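Boxes With Lids, The June Batch

Quick post, pictures first and words when I get to them. Batch came back from Pleralstead in one big crate, I've been working through it in the evenings. 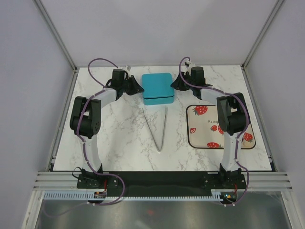
Teal blue, rounded corners
My favorite so far. Flat smooth lid, no handle, no knob, nothing on top to catch dust. There's a narrow dark gap between the lid and the lower part at the front, a bit wider toward the left. Doesn't bother me. Looks great against the marble pattern, all those gray and brownish veins, and the color really jumps. Number 1284 in my list.

The tall cream one
Bread box, I'm nearly sure. Lid lifts straight off. One small chip at the back corner, rubbed down with fine paper and left alone. Didn't want to paint over it, the cream is hard to match and a bad match looks worse then a chip.

Same one, inside
Cleaner than expected. Warm water, dish soap, an old toothbrush in the corners. Dried overnight with the lid off, always with the lid off. I ruined a nice one last year by closing it up too soon and the smell never left.

Brumik tins, three of them
They nest! Small in medium in large. The large one has a stiff hinge and I've put a drop of oil on it twice. Medium is the best of the set, perfect for tea bags. Small one is going in the sewing drawer for pins.

Underside of the medium Brumik
For the people who keep asking about the stamp. It's faint. I tried pencil rubbing over thin paper and got most of the letters, but the last part is gone. If yours is clearer please email me a photo.

Green file box
Came with a card divider still in it, which I'm keeping. Somebody wrote the alphabet on it in blue ink and skipped Q. Handle is loose on one side, needs a longer screw. Hardware store in Pullholm had the right thread but only in brass. Bought the brass.

Flat gray box, two clasps
Not sure what it was for. Too shallow for letters, too long for pencils. Paint brushes maybe? They fit with a little room left over. Both clasps work. The felt lining was shot so I pulled it out and scraped the glue, took a whole evening and most of a podcast series.

Red one with the dented lid
Before and after side by side. I pushed the dent out from the inside with the back of a wooden spoon, over a folded towel. Slow, lots of little pushes. You can still find it with your thumb if you know where. Number 1456, last one on the list for now.

Round hat box
Paper over card. No water anywhere near this, just a soft dry brush and a white eraser on the worst marks. The cord is a replacement from Nyaga, cotton, they cut it to length at the counter. I'd of liked it a shade darker.

Plain wood box, sliding lid
Lid was sticking badly. Rubbed a candle stub along both grooves and now it slides with one finger. Cheapest fix of the whole batch. Holds two decks of cards and a notepad.

Odd lids
Every batch has them. Blue, off-white, one with a cork rim. I keep lids for years and every so often one finds a box, so don't throw yours out. Sizes are on the list page if you're hunting for something.

The shelf, half done
Small stuff at eye level, heavy ones down low. Cream bread box on the bottom because the lid is a pain to lift overhead. Still need to move the tins over and find a spot for the hat box out of the sun.

Going and staying
Teal stays. Brumik set stays together, please stop asking if I'll split them. The gray one and the green file box can go to anyone who'll pick them up in Pullholm, evenings after 6. Bring a bag, I'm out of cardboard.

More pictures when the second crate is unpacked. The list page is updated up to the red one, hat box and wood box still to add.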